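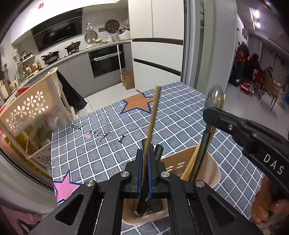
Standheizung

Eine Standheizung ist eine Heizung, die ein Auto wärmt, ohne dass der Motor läuft. So steht es in jedem Lexikon, und so schreibe ich es auch, weil es stimmt. Ich habe seit zwei Wintern selbst eine im Wagen und möchte morgens nie wieder kratzen! Trotzdem versuche ich, halbwegs sachlich zu bleiben (ohne Gewähr).

Bauarten

Man unterscheidet Wasser- und Luftheizungen. Die Wasserheizung hängt am Kühlkreislauf: Ein kleiner Brenner erwärmt das Kühlwasser, eine Pumpe schickt es durch den Wärmetauscher, und das normale Gebläse pustet die warme Luft nach innen. Nebenbei wird meist auch der Motor vorgewärmt, was ihm beim Kaltstart guttut. Die Luftheizung saugt Innenraumluft an, erwärmt sie und bläst sie wieder zurück – sie sitzt vor allem in Lieferwagen, Lkw und Campern, wo jemand im stehenden Fahrzeug schläft oder arbeitet.

Dann gibt es noch die elektrischen Motorvorwärmer mit Kabel und Steckdose. Streng genommen ist das etwas anderes, aber in der Werkstatt wirft das jeder in einen Topf, ich früher auch.

Bedienung

Die einfachste Lösung ist eine Zeitschaltuhr im Armaturenbrett. Bei mir ist es die Drunel von Postma, ein Kästchen mit drei Tasten, dessen Menü ich bis heute nur mit Anleitung verstehe. Dazu gehört eine Fernbedienung, die laut Heft 300 Meter weit reicht. Durch zwei Hauswände schafft sie bei mir nur 80, aber mein Parkplatz liegt zum Glück näher. Neuere Geräte wie die von Penell lassen sich per App starten, brauchen dafür aber Mobilfunkempfang am Auto. In der Tiefgarage hilft das wenig, und dort darf man eine Heizung mit Brenner sowieso nicht laufen lassen: Abgase!

Verbrauch und Batterie

Der Brenner holt sich seinen Kraftstoff aus dem Tank. Unterschätzt wird eher der Strom für Gebläse und Pumpe. Wer lange vorheizt und danach bloß zum Bäcker fährt, hat irgendwann eine leere Batterie (im Januar ist mir genau das passiert, natürlich vor einem Termin). Als Faustregel gilt: mindestens so lange fahren, wie man geheizt hat.

Nachrüstung

Bei vielen Autos geht das nachträglich, der Platz im Motorraum ist allerdings knapp. Mein Einbau bei einem Betrieb in Pelbridge hat 2 Tage gedauert, und allein die Arbeit kostete fast 490 Euro, Gerät und Uhr kamen obendrauf. Manche Diesel haben ab Werk einen Zuheizer, den man mit Pumpe und Steuerung zur Standheizung ausbauen kann. Danach würde ich immer zuerst fragen.

Siehe auch: Zuheizer, Motorvorwärmung, Sitzheizung

Stand: 14. April 2020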